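14 February 2019

Third day with the Prarka kit. Firmware loaded without trouble this time, after yesterday's two failed attempts over wireless. I ran the cable across the hall and it went through at the first go. Cerstead's manual says either method is fine. I have noted that in the margin for Kavitha, who is keeping the list of corrections.

Calibration took most of the morning. The arm wants a flat reference surface within reach and the living room doesn't really offer one, so I used the big chopping board laid on a stool. The residual error came out lower than on the bench at Irnville, which I did not expect. Either the stool is better than I think or the bench is worse. Sreekumar favours the bench.

Went through the price sheet again over lunch. The base kit is 2,000 and the laundry package is another 1,000 on top, and the package is software plus one set of fingers. The fingers are decent. They taper well and the pads have enough give for knitwear. I am less sure about the software. It treats every item as a towel until told otherwise, and the menu for telling it otherwise is four levels down. I would not pay for it in its present form and will say so in the write-up, with the reasons set out so that Meenakshi can't call it a matter of taste.

Rang Cerstead support in the afternoon about grip force. The setting is a bare number on a slider, with no units anywhere. Lakshmi Kotian took the call. She was patient and knew the product, but she couldn't give me a conversion either and has passed it to the engineering people in Cabanatuan. Reference number 109, for my own records. She did explain that the slider is not linear, so the change from low to middle is small and the change from middle to high is large. That should be on page one of the manual. It would have saved me most of yesterday.

Settled on the following for clothing: slider a little below middle, approach speed slow, wrist camera on auto exposure. The window side of the room is still a nuisance. With the sun in, the glare washes out everything past the sofa. Vasanthi says to draw the curtain and be done with it, but a customer will not always draw the curtain, and the brochure makes a point of ordinary rooms in ordinary light. I am leaving it open.

The sofa is a fairer test than the table. The seat is soft, so the fingers can press down past the cloth and the contact reading gets muddy. Gray upholstery does help the camera pick out anything coloured. I still want to try gray socks on it, which I suspect will go badly - the outline detection leans hard on colour, whatever the data sheet says.

Noise is acceptable. I could hear the radio over it in the kitchen with the door open. The power brick gets warm and needs a better place than the rug.

Tomorrow: socks, then the pillowcases, then the same items again with the slider at exactly middle so there is something to compare. Kavitha wants the draft by the end of the week and the loaner goes back in October, so the draft is the tighter of the two. Must also ask Sreekumar for the long screwdriver.

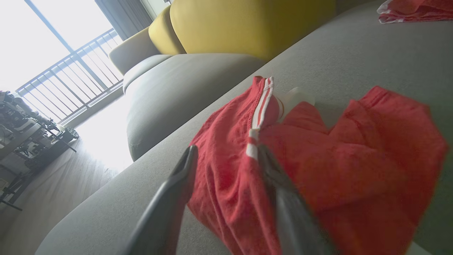
Spare finger pads are in the top drawer, in the envelope marked Irnville. I have not opened them yet and would like to get through the clothing runs on the original set, so the wear figures are clean.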